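Buscar en el sitio
Introduce tu búsqueda

Starel de dos brazos: prueba de barrido doméstico

Banda cede equipos para reseña desde abril. Probamos 15 días el Starel en una vivienda de Alarcón, con una sola tarea: barrer y recoger.

Agarre

Los dedos negros tienen superficie granulada y abrazan bien los volúmenes redondeados.

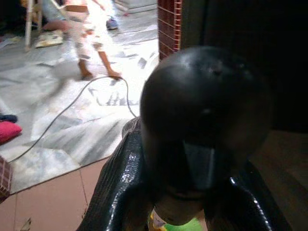 Escoba y recogedor

Usa útiles corrientes, sin adaptadores – un punto a favor frente al Nirnico. La coordinación es correcta pero lenta: unos 7 minutos por pasada. Los restos ligeros se le escapan con frecuencia. 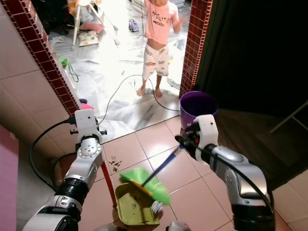 Escoba en la pinza derecha, recogedor en la izquierda.

El tramo difícil es el final, cuando la escoba debe apoyar en el labio del recogedor sin desplazarlo. Ahí el control de fuerza responde bien. 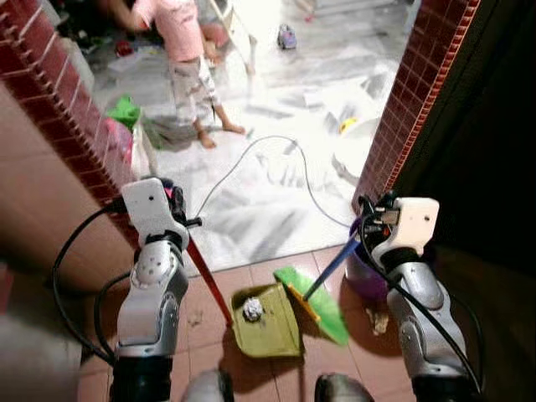
Las juntas de la baldosa retienen polvo y obligan a repetir. Con cables por el suelo exige supervisión constante. El alquiler, 400 euros al mes, no compensa todavía para una casa.

Valoración: 2 de 5

Compartido 15 veces · 7 comentarios
Contacto | Volver arriba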